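Scrapbooking and Family Albums
Handout 4: Writing the words that go with the photos
November 2025

Bring to this session: one finished page from Handout 3, one unfinished page, a pencil, and a pen that does not bleed. The Guteo pens in the supply drawer are fine on smooth cardstock but feather on the handmade paper, so test first on a scrap.

1. Terms

Title: the largest words on the page, usually one to four of them.
Caption: a short line tied to one photo. Names, place, year.
Journaling: the longer text. It belongs to the page as a whole and can say things the photos don't show.
Hidden journaling: text on a tag or card that slides behind a photo or into a pocket.

Most beginners write titles and captions and stop there. The page looks finished, and in ten years no one can say why the kids were all wearing their coats indoors. This session is mostly on journaling.

2. Getting started

Write before you glue. Last term most of the class did it in the other order and ended up with a strip an inch high to write in.

Set a timer for five minutes and write on plain paper. Don't fix spelling. When the time is up, underline the sentence you would miss if it were gone. That sentence goes on the page. The rest may or may not.

If you are stuck, try one of these:
What was said in the car on the way there?
What did the room smell like?
Who took the photo, and who is missing from it?
What did this person call things when they were three?

A page holds less than you think. On a 12 x 12 layout with two photos, 300 words is a lot, and most of the sample pages in the binder have fewer than half that. If you have more to say, use a pocket or run over to the facing page.

3. Handwriting or print

Use your own handwriting somewhere in every album, even if you dislike it. Printed text is easier to read and easier to fit, and for long journaling it is often the better choice. A common compromise is to print the story and write the date and names by hand.

For ruled lines, pencil them lightly and wait for the ink to dry before you erase. Ten minutes is enough for most pens.

4. Whose story is it?

Pages with children on them get read by those children later. Write what you would be willing to read aloud to them at 15. Funny is fine. The tantrum at the Ferkholm picnic is a good story, and the medical details from the same summer can go in a private notebook.

When two relatives remember something differently, put both versions down with initials after each.

5. Old photos with no names

Several of you are working from inherited boxes. Write what you know, mark what you are guessing, and leave the rest blank. "Probably Aunt Lina, before 1950" is useful to the next person. A made-up name is harmful, and it will be copied.

Look at the back before mounting anything. The Hauksdóttir album in our binder has a farm ledger page dated 1853 pasted in beside a much later portrait, and for a long time the family took the portrait to be that old too. A pencil number on the back (3611, most likely a studio negative number) was covered by glue on the next print and only half could be read. Use corners, so the back stays reachable.

6. The everyday page

One page in your album should be of an ordinary day. No birthday, no trip. Choose a day in the coming month, take photos of whatever is going on, and write the journaling that same night while the small stuff is still in your head.
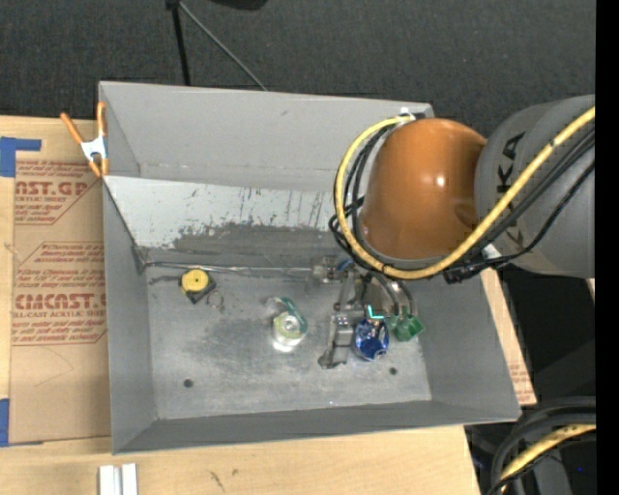
Radwa Mansour asked whether an everyday page needs people on it at all, and said the one she keeps going back to in her mother's album is only a shopping list and a bus ticket, with four lines underneath on what dinner was.

It does not need people. It does need a date, and a line saying whose day it was.

7. For next time

Finish the journaling on your unfinished page. Start the everyday page.
Read pages 33 to 41 in the course packet, on pockets and tags.
Unano adhesive refills are sold at the front desk – exact change if you can.
Albums left over from the June session are on the bottom shelf and need to go home.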